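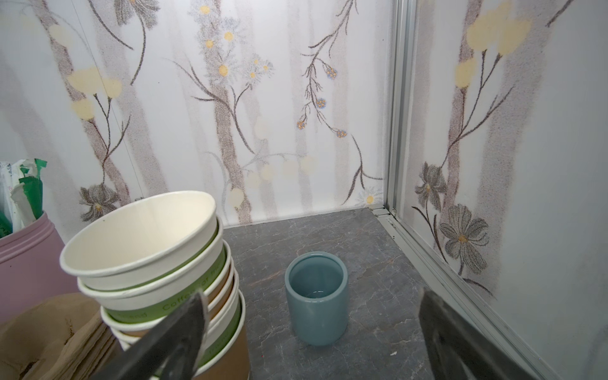
FOR IMMEDIATE RELEASE

Evard opens ceramic cup loan at Trurkari coffee counters

PRURNHAM, 12 January 2026 - Evard, the tableware maker, today starts a cup loan at 21 Trurkari coffee counters. Ask for a ceramic cup, drink your coffee, hand it back. No deposit, no app, no card to stamp.

The cup is plain. Blue-gray, a cylinder, matte with a slight gloss to it. Sits on the counter next to the paper ones, and customers pick. Paper cups stay for anyone walking out the door. So do the sleeves.

"People sit down for half an hour with a paper cup because that's what they were handed," said Sorin Milošević, who runs the cup program at Evard. "We wanted the other cup out where they can reach it. Same price, same coffee."

A trial ran at the Selvanayagam Street counter before the holidays. Over nine weeks staff there served 2,271 drinks in the loan cup. Some 825 of those went to customers who had ordered to go and changed their minds at the counter. Breakage was low and mostly happend at the sink.

What changed after the trial:

The cup got a little heavier at the base. Staff asked for that.
Return trays moved from the back wall to beside the door.
Counters were refitted. Dark gray marble-pattern surface, white panels behind with a botanical print, twigs and pale trunks. Easier to wipe down than the old tile.
Wrapped items now stand upright in a ribbed pink-mauve container within reach, so the line doesn't stop while someone hunts in a drawer.

Milošević said the refit was kept small on purpose. "A counter is a tight spot. Stack of cups, pile of sleeves, the till, somebody's elbow. We gave the ceramic cup its own clear patch and left the rest more or less were it was."

Cups are washed on site between customers. Chipped ones go back to Evard with the weekly delivery. One size only for now, a smaller cup for espresso is being looked at, no date yet.

The loan cup is available at all participating counters from opening time today. Signs are at the till. The cup will also be sold at the Selvanayagam Street counter from late January, while stock lasts.

Samples and counter visits for press can be arranged through the Evard office in Prurnham. Please ask for Sorin Milošević and allow a day for a reply.

About Evard
Evard makes cups, bowls and plates for cafes and canteens. Based in Prurnham.

ENDS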